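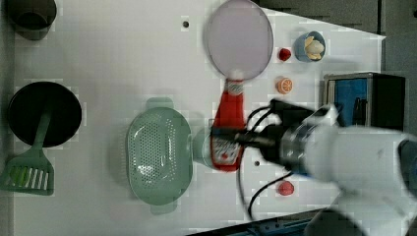
What is the Pappas Monitoring Mission?

It is a joint border monitoring body set up by the neighboring states of Workodska and Fliltemano to watch over a ceasefire line, investigate reported violations and keep a channel open between the two armies.

The Pappas Monitoring Mission (PMM) is named after the town of Pappas, where its founding agreement was signed and where its headquarters is still located. The agreement was signed on 27 May 2020 and took effect the following January. The mission has no power to enforce the ceasefire. Its tasks are limited to observing, reporting and helping local commanders settle incidents before they reach the two capitals.

Background

The border between Workodska and Fliltemano is 1,183 kilometers long and crosses three kinds of terrain: a wooded upland in the north, a broad farming plain in the center and a dry plateau in the south. Most of the line was never marked on the ground. Maps drawn up by the two governments differed in several places, mainly on the plain, where the border was defined by a river that had changed its course.

Disputes over grazing and water were common but were usually handled by district officials. The situation worsened when both governments began placing army units in areas that had been left to the police. Exchanges of fire on the central plain led to the closing of all road crossings, and trade between the two countries fell sharply. Farming families on both sides left the villages nearest the river.

Two early attempts at a ceasefire failed. The first was a verbal understanding between field commanders and lasted only a few weeks. The second was written down, but it did not say where each army was supposed to stand, and each side accused the other of moving forward under its cover. These failures shaped the Pappas talks, in which the location of troops was dealt with before any political question.

The Pappas agreement

The agreement has a main text and four annexes. Under the main text, the parties accept a ceasefire line "without prejudice" to the final position of the border. In practice this means that neither government gives up its claim by respecting the line.

Annex A describes the line itself. It was drawn from a new survey carried out by the mapping firm Ekix, which both governments agreed to pay in equal shares. Annex B limits each army to 2,000 troops within the central sector and bans artillery there. Annex C sets up the monitoring mission. Annex D deals with civilian matters, including access to fields and wells and the return of livestock.

The talks were chaired by Senga Carnegie, a former diplomat acceptable to both sides. Carnegie kept the question of the final border off the agenda, a choice that was criticized in the Fliltemano parliament, where several members argued that a ceasefire line left in place for long enough would become the border in fact.

Structure

The PMM is led by a head of mission, who must not be a citizen of either country. The first person to hold the post was Murali Mathew. Two deputies, one from each country, serve beside the head of mission and must both sign any report that assigns blame for a violation. If one deputy refuses, the report is issued as a record of facts, without a finding.

The mission was given 62 observers at the start. Half come from the two parties and half from outside countries. Patrols are always mixed, with at least one observer from each party and one from elsewhere. Observers are unarmed and wear civilian clothes with a marked vest.

There are three sector offices, one for each stretch of the line, and a reporting center in Pappas that is staffed day and night. Each sector office has a telephone link to the nearest army headquarters on both sides. Interpreters and drivers are hired locally.
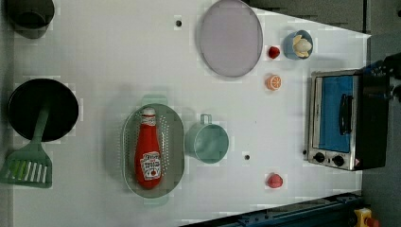

Methods of work

Most monitoring is done by vehicle patrol along agreed routes. Patrols note the position of army posts, new earthworks, damaged roads and any sign of heavy weapons. They also speak with residents, whose names are left out of written reports.

A complaint of a violation can be made by either army or by a district administrator. The sector office must send a patrol within a day if the road is open. The patrol visits both sides, takes measurements and statements, and sends its notes to Pappas. A finding falls into one of three classes:

Confirmed: the facts are established and responsibility is clear.

Confirmed, not attributed: the event took place, but responsibility could not be established or the deputies did not agree.

Not confirmed: the patrol found no evidence of the event.

Army posts may not be built within 100 meters of the line. Posts that were already inside this strip when the agreement took effect had to be moved or handed over to the civil police. Several were moved late, and one on the southern plateau became the subject of a long argument over whether it was a post or a water store. It was finally listed as a civilian building and left in place.

Civilian access

Farmers may cross the ceasefire line at named points during the planting and harvest seasons. They need a pass issued by their own district, which is checked by police and not by soldiers. The mission keeps a copy of the list of pass holders and attends the opening of the crossing points at the start of each season.

Wells close to the line are shared under a timetable drawn up by the districts. The timetable has been changed several times, usually in dry years. Disputes over wells make up a large part of the work of the southern office, although they are not counted as ceasefire violations unless soldiers are involved.

Assessment

Views of the mission differ. Supporters point to the telephone links, which allow officers to clear up minor incidents within hours. They also credit the mixed patrols with making it harder for either government to dismiss reports as one-sided.

Critics raise two main objections. The first concerns the rule that both deputies must sign, which gives each party a means of blocking an unwelcome finding. The second concerns coverage. The northern uplands have few roads, and patrols there are less frequent in winter. Mathew called for more observers in the north, but the two governments could not agree on how to share the cost.

Some writers have also questioned the narrow mandate. The mission does not deal with smuggling, prisoners or missing persons, and families seeking information on relatives are referred to the national authorities.

Renewal

Annex C must be renewed every two years by an exchange of letters. If the letters are not exchanged in time, the mission continues for a further six months, during which it may patrol but may not open new investigations. Either party can ask for changes to the patrol routes at renewal, and such changes are attached to the letters as a revised map.

See also

Ceasefire
Confidence-building measures
Demilitarized zone
Border dispute
Military observer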